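Sterkby 双臂台 采集记录 十二月 拖鞋上架

上午 9:40 开台。任务还是拖鞋上架:桌上两双,一双黑的一双浅粉的,都放到中间的小木架上,同色并排。今天目标 30 条有效示教,全部遥操作,不混脚本回放。任务编号沿用 Litoton 的命名,后缀改成 shoe_b,旧的 shoe_a 不再追加。

开台检查:
左右臂回零,零位偏差在容许范围内。
两只夹爪空载开合各 5 次,左爪闭合末段有轻微异响,不影响读数,记下来,周期保养时拆开看。
顶部相机和架子下方的相机时间戳对齐,重启过一次 Lukitent 采集服务之后正常。
磁盘余量够今天用。

初始摆放按随机表来,四只鞋的位置和朝向都打散,允许侧放,不允许两只叠在一起。上一批的问题是摆放太整齐,模型学到的几乎就是固定轨迹,鞋头一偏就抓空。这次要求操作员每条开始前照表重摆,不能图快只挪一只。
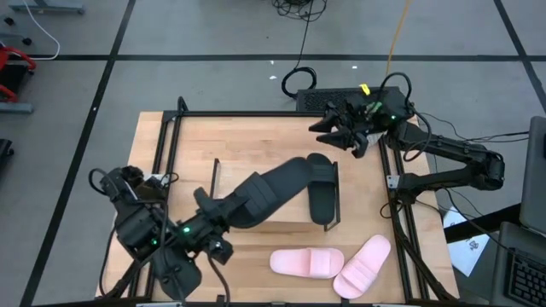
抓取点先统一一下。之前有人夹鞋面带子,有人夹鞋跟边缘,两种都能上架,但混在一起时动作分布很散,训练出来的策略会在两种抓法之间犹豫,夹爪停在半空来回晃。今天起优先夹鞋跟一侧,够不到再夹带子,夹带子的条目在备注里写 strap,后面可以单独筛。

前几条的情况:
第 1 条,作废。右臂松爪太早,鞋滑到架子后面,操作员伸手进去捡,手进了画面。
第 2 条,有效。左臂先放黑色,右臂放粉色,中间停顿偏长。
第 3 条,有效。
第 4 条,有效,备注 strap。
第 5 条,作废。摆放没照表,开始之后才发现。

停顿的问题说一句。操作员放完第一只鞋习惯停下来看一眼,再动另一只手,这段静止如果不裁,模型会学着等。两种处理办法:采的时候尽量连贯,或者后处理按关节速度阈值裁掉静止段。先两样都做,阈值用 Sithole 上次给抽屉任务定的那一组,不另外调。

架子下方这台相机是新加的视角。顶部相机看不清鞋底和层板之间的高度差,放下那一刻经常判断不准,鞋底还悬着就松了爪。低视角能把层板前沿和鞋底一起收进来,判断落没落稳方便得多。 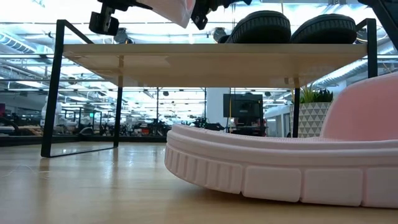
低位视角:层板上两只黑鞋,上方夹爪夹着浅粉色物体,右前方有一只侧放的粉鞋。

低位相机也有麻烦。鞋如果摆得离镜头太近,会挡住一大块画面,架子右半边基本看不见。讨论下来不限制摆放,遮挡本来就是部署时会碰到的情况,只把遮挡严重的条目打上 occ 标签,训练时先不降权,看结果再定。另一个是台面反光,顶灯在木纹上拉出亮条,曝光调低一档后鞋底纹路还看得清,就固定在这一档,自动曝光关掉。

背景里办公区的人走动不做处理。以前试过拉帘子,换个地方一跑成功率就掉,帘子撤了以后反而好一些。

下午继续。右臂从后角伸过来,放靠左轨的那只鞋时行程比较长,腕部容易接近限位,操作员反映手感发紧。试着把主手起始姿态往外转一点,情况好了,后面都按这个姿态开始。左臂在等待的时候让它停在桌面左侧上方,夹爪张开,不要收回零位,收回再伸出来白白多出一段轨迹。

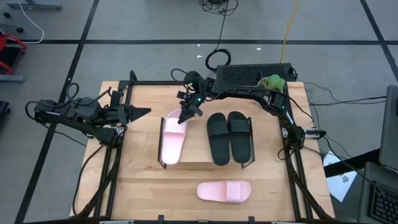
右臂夹爪压低到粉鞋鞋跟处,左臂张爪悬停。

放下之后要不要扶正,今天也定了:鞋身歪一点不扶,只要鞋底落在层板上、不压到旁边那只就算成功。之前为了摆得好看反复拨,一条能拖很长,拨的动作又没有明确的终点,标注的人也不好判断哪一帧算结束。结束帧统一取两只夹爪都离开鞋、都张开的那一刻。

条目结束后由操作员当场按键判成功或失败,失败的不删,进单独的目录。带恢复动作的失败,比如夹滑了又重新夹上去并且放好的,算成功,加 retry 标签。这类数据以前都扔了,很可惜,shoe_a 训练出来的策略一旦夹滑就不会回头。

收工统计:有效 30 条,达到目标。作废的没有补录编号,编号中间有空缺,导数据的时候注意,脚本不要按连续编号读。

进度上,整个任务计划 1000 条,按现在的速度要排不少班次。建议先拿已有的跑一版小模型,只看抓取点是否收敛,成功率先不看。如果鞋跟抓法站得住,后面就不再改规范。

遗留:
左爪异响,拆检。
随机表里缺鞋底朝上的初始状态,下一版加进去,先小批量试,单臂翻面可能做不了,要双手配合。
右侧线束在大幅度摆动时会蹭到框架,加一个扎带固定点。
采集服务重启后标签列表会恢复默认,strap、occ、retry 要手动再加一遍,等 Lukitent 那边改配置文件的读取顺序。
2 号硬盘今晚拷到服务器,校验通过再清空。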